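Plirkcombe Shared Workshop
Lestimeo Table Arm: Set-Up Guide
Section 5. Dot grid, tea set and first moves

Revised 05/01/2024

This section covers marking the table, teaching the home pose, placing the tea set and running the first slow moves. It assumes the arm is bolted down and the power supply has been tested as described in Section 4. If the base has been loosened for any reason, go back to Section 4 and torque it again before you start. A grid taught with a loose base is no use.

You will need:
The white table, cleared of tools
A black permanent marker
A steel rule and a pencil
The tea set (pot and two cups)
A dry cloth and a small bottle of rubbing alcohol
The controller with the Roman software loaded
The Prosell power box with its stop button

5.1 Marking the table

1. Wipe the tabletop with the dry cloth. Old smudges will not hurt anything. Loose grit will, because the cups rock on it.

2. Lay out the dots in pencil first. There are three rows: five dots at the back, four in the middle, five at the front. The middle row is offset so that each dot falls between two dots of the rows on either side.

3. Go over each pencil mark with the marker. Press and lift. Do not draw circles.

4. Let the ink dry before you lean on the table. Leave the area toward the arm side clear for the pot.

Note: Alcohol takes off pencil and also takes off marker. If you have to clean near a dot, use the dry cloth.

Note: The dots are for people. The software works from taught points and does not look for them, so a blotchy dot is fine as long as you can put a cup over it the same way each time.

5.2 Placing the tea set

1. Press the stop button on the Prosell box. The arm must be stopped whenever hands are on the table.

2. Set the pot near the back of the table, on the side closest to the arm, with the spout pointing away from the arm and the handle toward it. Put the lid on.

3. Set the two cups on the opposite side, one a little behind the other on a diagonal. Leave the middle of the grid open.

4. Walk to the front of the table and check that the pot handle points at the gripper side. A pot turned even a little will put the handle outside the reach of the open fingers. 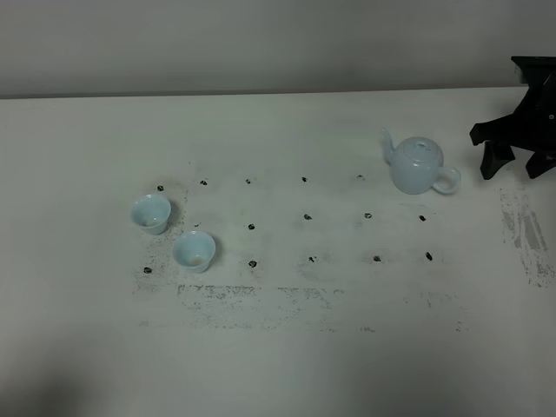 Figure 5-1. Tea set placed, gripper open.

Caution: Use the pot and cups empty for everything in this section. Liquid is covered in Section 7, after the drip tray is fitted.

Caution: Porcelain chips where the fingers close on it. Keep the grip force at 5 percent until you have done the hold test in Section 6.

5.3 Teaching the home pose

The home pose is where the arm starts and where it returns after every move. Ours is held above and behind the pot, with the fingers open. Any pose will work if the wrist clears the lid knob, but if you pick a different one, write it in the log so the next person is not surprised.

1. Release the stop button. Wait for the joint lights to go steady.

2. In Roman, open the Points page and choose Hand Guide. Keep one hand under the wrist as the brakes let go. The arm will sag slightly.

3. Guide the gripper to a spot above the pot. Keep the cable loop slack. If the loop pulls tight before you get there, back up and turn the last joint the other way.

4. Choose Save and name the point HOME. Names are in capitals. Roman treats HOME and Home as two different points and will run whichever one is older.

5. Leave Hand Guide and press Go To. Watch the arm return to the pose at slow speed. Keep a hand on the stop button.

If the arm stops short and shows error 597, a joint limit has been reached. Clear the error, go back into Hand Guide, and bend the elbow a bit more before saving the point again. Repeating Go To will only bring the same error back.

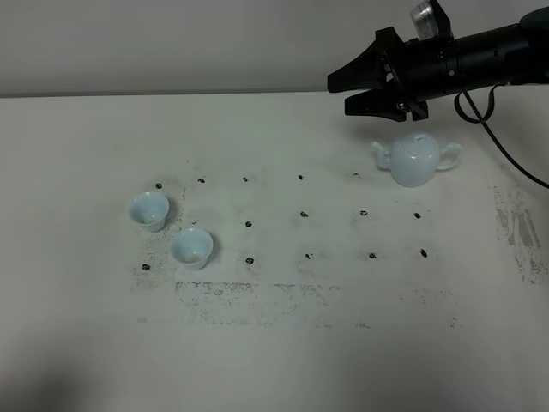 Do I have to teach the points again after the workshop has been closed for a few weeks?
Usually the saved points are still good. Run Go To HOME at slow speed, and if the gripper comes back to the same height over the table, carry on. If the base has been moved or unbolted, teach all the points again.

5.4 Dressing the cables

Do this before the reach moves. Most of the stops we logged in February came from a cable that was too short on the far side of the table.

1. With the arm at HOME, press the stop button.

2. Run the camera cable from the camera up and over in a loop, then back along the forearm. Leave the loop tall enough that the wrist can turn fully both ways.

3. Tie the bundle to the forearm with two cable ties. Pull them snug, then check that you can still slide the cables a little under the tie by hand.

4. Turn the wrist by hand through its whole travel. Nothing should catch on the fingers or drag on the table.

5. Check the plug at the camera. It should be fully seated. A plug that is half in will give a picture at HOME and lose it when the wrist turns.

Caution: Do not tie anything across a joint. The tie will either cut the jacket or stop the joint.

5.5 First reach moves

The arm is now taken across the table to the cup side and back. Nothing is gripped.

1. Set the speed to slow. Leave it there for the rest of this section.

2. Teach a point called CUPS HIGH, well above the two cups. Then teach CUPS LOW straight under it, stopping with a hand's width between the lowest part of the gripper and the rim of the taller-standing cup.

3. Run HOME, CUPS HIGH, CUPS LOW, CUPS HIGH, HOME. Keep to that order. Going straight from HOME to CUPS LOW swings the wrist across the table at cup height.

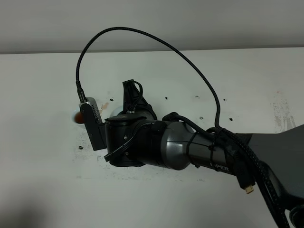
4. Run the same sequence some 4 more times and watch the cable loop on each pass, especially on the way back. The return is where a loop tends to drop in front of the wrist.

5. If the cups have shifted, stop the arm, put them back and raise CUPS LOW before trying again.

6. When the whole sequence runs without a stop, save the program under your own folder and copy the points to the shared one.

Note: The shared folder is read by everyone who uses the table. Do not overwrite HOME there without writing it in the log.

5.6 Shutting down

1. Send the arm to HOME.
2. Press the stop button, then switch off the Prosell box at the back.
3. Put the pot and cups away on the shelf.
4. Close Roman before shutting down the controller. Points saved in the last session may be lost otherwise.

Go on to Section 6, Gripping and the hold test.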